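How to sort a mixed tub of caps, cups and clear plastic before it goes in the recycling

Posted in Home and Shed, last tidied up August 31, 2021

If you are anything like me, you have a tub somewhere. Ours lives under the sink, and it is where all the awkward bits of plastic go while we make up our minds about them: bottle caps, the lids off takeaway cups, the crinkly clear stuff that came round the strawberries. It fills up far faster than seems fair, and then one morning the cupboard door won't shut and somebody has to deal with it. In our house that somebody is me, and over the years I have come to rather enjoy it (put the radio on, make a big pot of tea, and the time goes by very pleasantly!).

I started doing this properly when we moved to Gotodville, where the rules were different from anything I had been used to, and my neighbour Noémie Picard very kindly walked me through it on her back step. What follows is mostly her method, with a few changes of my own that she puts up with.

What you will need

A shallow tray or box with sloping sides
A washing-up bowl of warm water with a small squirt of soap
An old tea towel
3 containers to sort into (ice cream tubs are ideal)
Masking tape or coloured tape
Your own council's leaflet, or its web page open on your phone

Setting up

Do have a look for a shallow tray if you possibly can. I spent a long time fishing about in a deep bucket and it is no fun at all, as the small things all sink to the bottom and you end up with your whole arm in there. With low, sloping sides you can see everything at once, and the caps roll back towards the middle when you let go of them. A roasting tin does very well, and so does the sort of tray people use for potting up seedlings. I bought mine second-hand from a man at the Zarnby market who was clearing out his garage, and it has a dent in one corner that I have grown quite fond of.

Put the tray on a table at a height where you needn't stoop. If yours slides about, fold a damp cloth underneath or clamp it down at the back. Then mark a place for each of your tubs with a bit of tape on the table, so that they go back to the same spot every time you empty them. It sounds fussy, I know, but once your hands have learned where things go you can sort and chat at the same time.

Step 1. Tip out a little at a time

A couple of good handfuls is plenty. Spread the pieces out with the flat of your hand so that nothing is lying on top of anything else, and pick out whatever shouldn't be there in the first place. I have found teaspoons, a hair clip and once, in July, a rather good pen.

Step 2. Take out the caps

Caps are the easiest, so begin with those. They are stiff, they are often brightly or darkly coloured, and they show up nicely against a plain tray. Check inside each one for a soft liner, and prise it out with the tip of a butter knife if your council wants it removed. Some councils would much prefer the caps left screwed on to their bottles, in which case save yourself the bother and do that from now on.

Step 3. Cups and lids

Next come the round things. Cloudy white cups and lids can be quite hard to spot on a pale surface, so tilt your head and look for the rim. Give them a rinse in the bowl, shake them, and turn them upside down on the tea towel. If there is a number in a little triangle, it will usually be on the base or just inside the edge, and you may want your reading glasses for it.

Step 4. The clear, crumpled bits

Now for the tricky part. Once clear plastic has been squashed it is very difficult to tell a wrapper from a thin cup, and the shine coming off all those creases doesn't help. 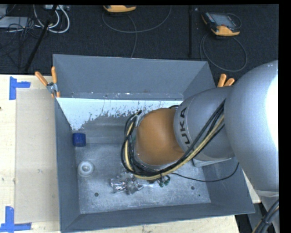 Photo: Bongani Makhubela / Zindolport

With just a few pieces spread out on the tray floor, the dark blue cap stands out straight away, while the crumpled clear piece is mostly glints and could be a wrapper or a cup. I pick up anything like that and give it a gentle squeeze. Film stays soft and rustles, and a cup generally pushes back a bit and tries to find its old shape. If I still can't decide, I pull it open with both hands and look for a rim or a seam.

Film goes in its own tub, as many kerbside collections won't take it, though quite a few larger shops have a collection point by the doors. Cups go in with the lids, unless your leaflet says otherwise.

Step 5. Dry and put away

Leave everything on the tea towel until it is properly dry. Overnight is best. Then tip each tub into its bag or box, wipe the tray round with a cloth, paying attention to the corners, and let that dry too before you stack it.

A few odds and ends

Black plastic is still a nuisance in a lot of places, so check before you rinse it.

If you have children about, let them do the caps. My friend Toshio Iwasaki keeps his grandson's in a big jar by colour, and they were up to 306 when I last heard.

Very sticky lids can soak while you do the rest. Add a spoonful of bicarbonate of soda if they have had anything oily on them.

Do write and tell me how you get on, especially if you have a better way with the clear stuff, and I'll add the best tips to the page when I next have a quiet afternoon.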